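Print this page | E-mail this to a friend

The board with all the buttons

November 6, 2022

I have been meaning to write about this thing for weeks, and since it's Sunday and the rain has settled in over Staltholm, I've finally made a big pot of tea and sat down to do it. A few of you wrote in after my post on the old radio bench to ask what else I fiddle with, so this one is for you!

My fondness for switches goes back to my uncle's workshop, where there was a drawer of toggles and knobs out of old machines, and I was allowed to click them as long as I liked. I suppose I never got over it. Put a good switch in front of me and I'm eight years old again — happy for an afternoon.

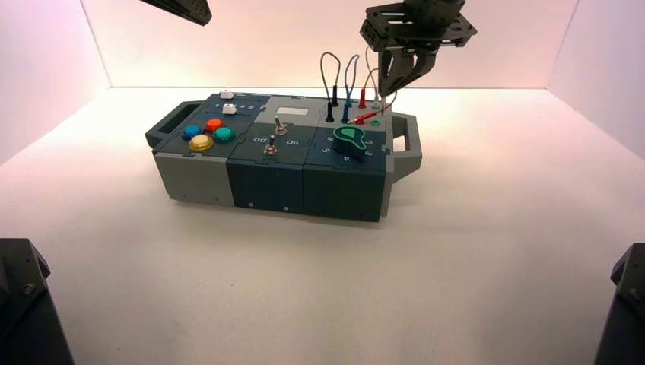

What I love most is that every control wants a different sort of touch. A push button you can just bop with a knuckle. A toggle has to be coaxed over its little hump, and then it goes all at once. The big knob with the green pointer is my favorite of the lot, because you can turn it slowly and stop right at the number you want (I always go for 6, no idea why). The test leads are a fussier business. You have to line up the plug and then trust it, and I still push too timidly the first time.

The handles at either end please me too. My mother's sewing box had one you could really get your hand through, and she carried it all over the house.

The sliders took me longer to warm up to. They're small and white, with numbers printed alongside, and they ask for patience I don't always have before lunch. I've learned to come at them gently and from straight above.
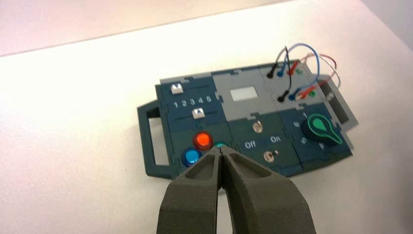
Séverine Delorme
Writer and keeper of this blog

Then there are the round buttons, and I could go on about those all day. The red-orange one lit up is such a cheerful sight, like the lamp on my grandmother's coffee maker, and I'd put a row of them by my front door if I had anything for them to do. Blue comes a close second. The yellow is the biggest, and I think it knows it.

Next time I want to get back to the kitchen timer I promised to take apart, if I can find my small screwdriver.

Recent posts
The old radio bench
Soup for a wet November
A long weekend in Zavala

Contact | © Séverine Delorme | Back to top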